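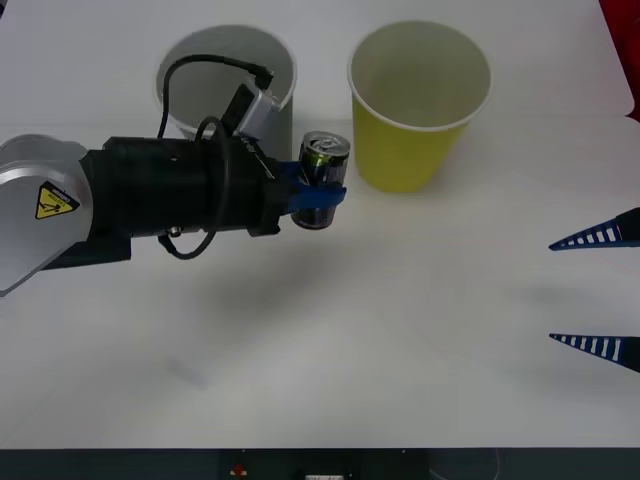
One of our arms with a drinks can in its grip, with paper cups behind.

Call for participants: help us write the Drundau good practice guide for shared-table robot work

Dear all, and welcome if you have found your way to us through a friend or a noticeboard. We are looking for 16 people to join a working group at Drundau, where for the past few years we have been teaching pairs of robot arms to handle the ordinary things that end up on tables. We have learnt a great deal as we went along, most of it kept in our heads, in the margins of log books and on one very long sheet taped inside a cupboard door. Now we would like to put it into proper order, and we would love your help in doing so.

The guide will cover table-top work with two arms: how a station is set out before a session, how one arm gives way to the other, who may reach in and when, and what gets written down at the end. An early draft exists already, thanks to Kamala Suvarna and Bhavana Marar. It has 44 clauses, and some of them say the same thing twice (we do know!), while the part on drinks containers is far too thin.
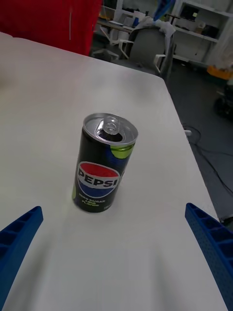 Open can between the gripper fingers, Drundau table station.

Open containers are a good example of the sort of thing we want to talk through. Our draft says that any can with its tab lifted should be treated as full until a person has checked it, and that the check goes in the log before the arms are switched on. Some of our operators find this fussy and others would go further and keep cables off that side of the table altogether. We would like to hear from people who have worked with liquids near machinery, whether in a lab, a canteen kitchen or a bottling hall – you will have seen things we haven't.

Who we are hoping to hear from

You don't need a degree or any programming. We would be glad of machine operators, technicians, safety reps, teachers, occupational therapists, people who write instructions for a living, and people who have had to follow bad ones. At least four places are being kept for those who have never worked beside a robot, as a rule that only makes sense to the person who wrote it is not much use on a busy afternoon. You should be 18 or over and comfortable reading a few pages of plain English between meetings.

What taking part involves

There are six meetings at our Thevar building, each lasting two hours with a proper tea break, and a closing meeting in August at Prevport. Before the first one you will have a safety talk and a turn at the stop button, so that everybody has pressed it once before they need it. Between meetings we will send you a section to read and mark up, in pen if you like, and Bhavana will gather the comments together. We pay £30 for each meeting you attend, and travel within 52 miles is covered on top of that.

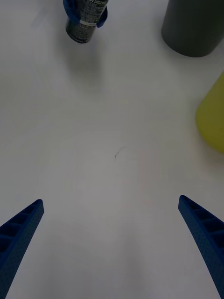 Two grippers at one table.

Handovers will take up two of the meetings. The draft asks that when one arm has hold of an object, the other stays open and well back until the hold is confirmed, but it doesn't yet say how far back, or who does the confirming. Vimala Menon will lead those sessions and has promised to bring her own list of awkward cases. Bring yours too, please.

How to apply

Write to Archana Bhardwaj, care of the Thevar front desk, with a page or less telling us a little about yourself and one workplace rule, good or bad, that has stuck in your mind. Letters and emails are equally welcome. If you would sooner talk it over first, Aishwarya Palaniappan is happy to ring you back at a time that suits. Please also let us know about step-free access, large print or anything else that would make the meetings easier for you.

Applications should reach us by 1/29/19. We will reply to everyone, including those we can't find a place for this time, and the finished guide will be sent to all who apply.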